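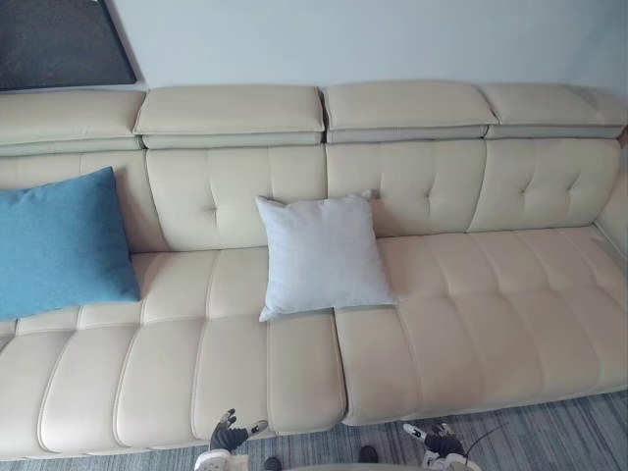

Page last changed: October 18, 2022

White cushion keeps dropping out of the plan on a cream sofa

Intan Khoo

Hello all, and thank you in advance to anyone patient enough to read through this. I'm working on cushion tidying with a two-handed setup, running the Nukier planner on top of Trisside for segmentation. The picture at the top is the head camera view from where I start the task. Blue cushion at the left, white one propped up near the middle, cream leather everywhere else.

The blue one gets a clean mask every time. The white one is the trouble. Trisside merges it with the back panel behind it, Nukier then treats the whole lump as furniture, and I get "no reachable target" before either arm has moved. Over 48 saved starts the white cushion came through as its own object in only 2. I have already lowered the merge threshold, and then the quilting on the leather broke up into dozens of little objects, so I put it back. Is there a sensible middle setting, or am I turning the wrong knob altogether?

Somtochukwu Ekwueme

Wrong knob, I'm afraid, but what a nice clear write-up! I lost most of September to a pale pillow on a pale couch, so you have all my sympathy. The merge step in Trisside leans heavily on color unless you tell it otherwise, and pale grey against cream gives it very little to work with. Turn on the depth edge term (it's off by default) and leave your threshold where it was. The cushion leans out from the backrest, so there should be a depth step along its top edge and sides. The bottom, where it meets the seat, will be weaker. I let the mask be a bit ragged down there and grasp from the upper corners instead.

One more thing while you're in there: mask out your own hands before the merge. Both of them are in view at the front of the seat, and on my setup the light wrist parts were getting glued to the sofa too. Nukier can do this from the joint state, look for "self filter" in the perception config.

Nigel Hebden

Have you tried a darker pillow cover? Worked for me.

Laimutė Eglītis

Adding to what Somtochukwu wrote, which I agree with. Check the smoothing on your depth images first, because with the Trallness preset the filter is wide enough to wipe out a soft cushion edge completely, and then the depth term has nothing to find. I use the narrow one and put up with a little speckle on the leather. If it still fails, post one saved start along with the merge log and I'll gladly run it here.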